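**FOR IMMEDIATE RELEASE**
Thursday, October 13, 2022

# Skostomum Opens Orders for the Felley, a Task Board Built in Modules

Skostomum today opened orders for the Felley, a tabletop board of buttons, switches, a slider and a rotary knob. The board is made for hand-skills practice in schools, therapy rooms and training workshops. Its sections join along puzzle-style seams, so the whole board can be set out as one piece on a table or tilted against a wall for people who work standing up.

The controls are the kind people meet every day. The slider runs along a slot under a row of printed numbers, 1 through 5. The push buttons come in four colors: red, blue, yellow and green. The toggle switches are marked "Off" and "On," and the knob turns within a ring of printed position numbers.

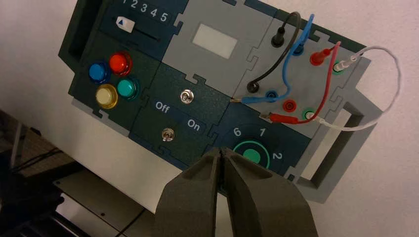
## Why the Company Built It

Skostomum has sold sorting trays and peg sets to schools for six years. Customers kept asking for something with moving parts that could take daily use and be put away at the end of a session.

"Teachers told us they were building their own boards out of hardware store switches," said Dagný Riis, product manager at Skostomum. "Some of those boards were very good. They were also heavy, and when one switch broke the whole thing went in the closet until somebody had a free afternoon."

Work on the Felley began in May of last year. The company tried 21 layouts before settling on the current one. Early versions put all of the controls in a single row, which was hard on users with a short reach. The final layout groups the controls by the type of movement they call for: pushing, flipping, sliding and turning.

## Trial at Hakim

The Hakim training center used the board for one term before the launch. In all, 59 people worked with it, from teenagers in a pre-vocational class to adults relearning hand movements after an injury.

Randi Wikström, who runs the practice rooms at Hakim, said staff were able to write their own exercises from the first week.

"We start with one instruction, such as pressing the red button, and then we add to it," Wikström said. "Press red, then flip the lower switch, then bring the slider to 3. The order matters as much as the movement does. For some of our people, remembering the third step is the real work."

Wikström said the center asked for two changes, and both were made. The printed numbers are now larger, and the surface has less shine than the trial version had.

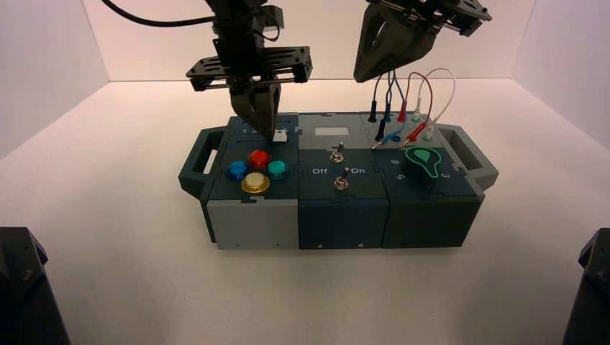 Storage was the other thing customers raised most often. Many schools share equipment between rooms, and a board that needs two people to move tends to stay where it is. The Felley has a carrying handle at each end, shaped as an open loop, so it can be lifted with both hands and kept level. Skostomum suggests leaving clear table space on both sides of the board during a session so the handles stay within reach.

## Ordering and Delivery

The first production run is 200 boards. They are being assembled by Grerkonon, which also makes the company's peg sets. Orders will be filled in the order they are received, and schools may pay by invoice.

Each board comes with a printed booklet of starter exercises and a blank record sheet that may be copied. Replacement buttons, switches and knobs will be sold separately.

## About Skostomum

Skostomum designs and sells practice materials for classrooms, therapy rooms and workshops.

**Media contact:** Dagný Riis, Skostomum

###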